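Spent most of April recording teleop demos for the Ikura project. Some people asked what that work is like day to day, so here is a thread.

1/ The job is simple to state. I drive a robot arm by remote control through a small task, over and over, and every run is saved. Later a policy is trained on those runs and has to do the task without me.

2/ We're running it all in simulation first. The room and the arm are rendered, and I drive with a handheld controller and a foot pedal. The pedal pauses the recording. I didn't want it at first and now I use it constantly.

3/ Target for this task was 1563 demos. I'm one of two operators. On a good day I get 221 that pass review. On a bad day the controller drifts and I spend the morning on calibration.

4/ The task is called "marker and cup" in our list. Half of the runs take the marker out, the other half put it back. They are saved under separate names, because mixing them early on gave us a policy that went to the cup and hovered. 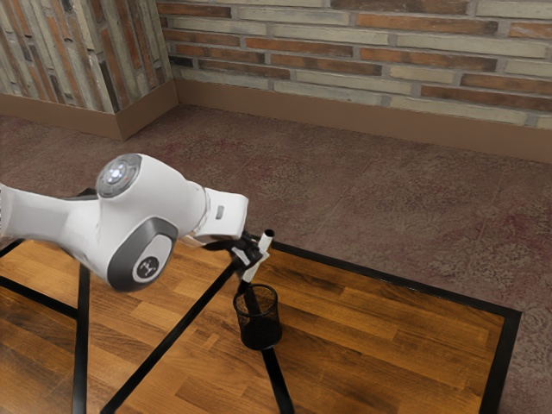 5/ Angle is what I had to relearn for this task. By hand you tip a pen into a cup without thinking about it. With a controller you have to set the tilt on purpose and keep it while the arm moves. With the marker held as steeply as this and its lower end just above the rim, I slow way down. Small wrist corrections only. If I rotate and drop in the same motion, the lower end catches the rim and I throw the run out.

6/ My first 14 runs were all deleted. I was watching the gripper. You need to watch the end of the marker that's farthest from the fingers, since that is the part that hits things.

7/ Depth is the other problem. On a flat screen you can't tell if the marker is over the cup or behind it. I keep a second view open from the side and check it before every descent. Costs a couple of seconds per run. Worth it.

8/ What gets a run rejected in review:
– touching the rim and then pushing through
– long pauses with no pedal
– letting go too high
– any run where I clearly changed my mind halfway

9/ That last one is debated. Mathias (our training setup, named before I got here) does fine with a few corrections in the data. A slow recovery after a small miss is useful. A full stop and a new plan is less so. We keep the first kind and tag it.

10/ Speed. New operators go too fast because they want the count up. Then the policy copies the fast approach and overshoots. I now do the approach at a normal pace, the last bit slow, and the release slow. Same rhythm every time, as far as I can manage it.

11/ We also tried showing the task by hand, which on the real arm at Brasmont means grabbing the wrist and pushing it through the motion. Easier to learn, and the paths are smoother. But your own arm ends up in the camera views, and we'd have to record everything twice. Remote control won for now.

12/ Start positions are randomized. The cup shifts, the marker shifts, sometimes the lighting changes. I used to skip the awkward starts. Don't do that. The policy was bad in exactly the spots I had skipped, and I had to go back and fill them in on a Wednesday night.

13/ Gear question, I get this a lot. The controller is a Dramach, the older one with the stiff trigger. I like the stiff trigger. With the newer model I kept closing the gripper by accident. Tape on the grip helps if your hands sweat.

14/ Breaks matter more than I expected. After 40 minutes my runs get sloppy and I don't notice until review. I set a timer now.

15/ Next up is the same task with the cup lying on its side. I've done a handful of test runs and they were ugly. Will post when I have numbers.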